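Breltadcombe Makers and Menders Forum
Board: Shed Talk > Storage and Organising
Topic: Sorting a lifetime of odds and ends - where do you start?

meinir_p
Posted 24 August 2018
Hi all! My uncle has moved into a smaller place and passed me his whole shed collection. Screws, washers, hinges, springs, picture hooks, tap bits, you name it. I weighed one tin on the kitchen scales and it came to 512 grams of nothing but brass cup hooks. I'm over the moon, I've wanted a proper stash like this since I was a kid, but it's all mixed up and I don't know whether to sort by size, by type or by colour of the tin it came in. How do you lot do it?
Meinir Prydderch

stubbsy_leonie
Oh you lucky thing! By type first, always. Get everything out on an old bedsheet, do one rough pass (fasteners, electrical, plumbing, mystery) and put the kettle on between piles. I did my dad's garage in February, in that awful heat, with the fan going and the cricket on the radio, and I loved every minute of it. Don't try to get the sizes right on the first go or you'll be there till Christmas.

gumleaf81
Going to disagree with Leonie here. Size first. If you sort by type you end up with one huge tub of "screws" and you still have to tip it out every time you want one. I use a bit of fly mesh and a couple of old colanders and shake the lot through. The tiny stuff falls out the bottom, the big stuff stays up top, and then you can see what you've got.

stubbsy_leonie
Colanders! I would never have thought of that. But you'd still have washers in with the grub screws, wouldn't you? I can't be doing with that when I'm halfway up a ladder.

gumleaf81
Doesn't bother me. A washer and a grub screw are easy enough to tell apart. An 8 gauge and a 10 gauge in bad light aren't.

tin_lid_terry
Can I put in a word for not sorting at all? I've had the same deep tub under my bench for years and I reckon I find things in it faster than my neighbour does in his labelled drawers. Deep sides so nothing jumps out, hard floor so you can hear what you're stirring. 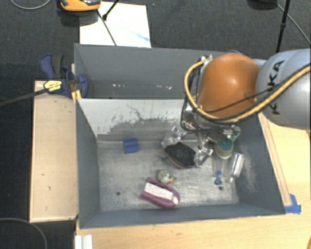
Small bits in a deep grey bin, scuffs and all.

It won't win any prizes for looks but mine has taken a beating and I've never once run out of room. If I need a 40 mm bolt I stir until one turns up. I'm also forever finding things I forgot I had, which is half the fun.

meinir_p
Ha, Terry, I do like the sound of that. My worry is that I'd stir for an hour and come up with a handful of cup hooks. Has anyone used those wall drawers? There's a 10 drawer Drultis at the tip shop with a chipped corner and I'm sorely tempted.

kookaburra_kate
Get the Drultis! I've got two and they're lovely to use. The drawers have a little lip at the back so they don't shoot out onto your foot. The Fodura ones look nicer but mine went brittle in the sun, so keep them off a west-facing wall if you go that way.

gumleaf81
My Fodura has been in full sun for years and it's fine. Might be a bad batch, Kate.

kookaburra_kate
Could be! I did buy it second-hand. Still wouldn't get another one.

stubbsy_leonie
Meinir, one more thought. Keep some of it in your uncle's tins. I kept Dad's tobacco tins for the picture hooks and I smile every time I open one. Labels on the end, not the lid, so you can read them when they're stacked.

meinir_p
Oh, that's a lovely idea, I will. Right, I've bought the drawers ($5!) and the sheet is down on the lounge room floor. Going with type first, then gumleaf's colander for the screws, and one tub for the mystery pile as per Terry. I've already found 81 identical little springs in a Poduval biscuit tin. What on earth would he have wanted those for?

tin_lid_terry
Old roller blinds or biros would be my guess. How long are they?

meinir_p
Shorter than my thumbnail.

tin_lid_terry
Biros then. Don't throw them out.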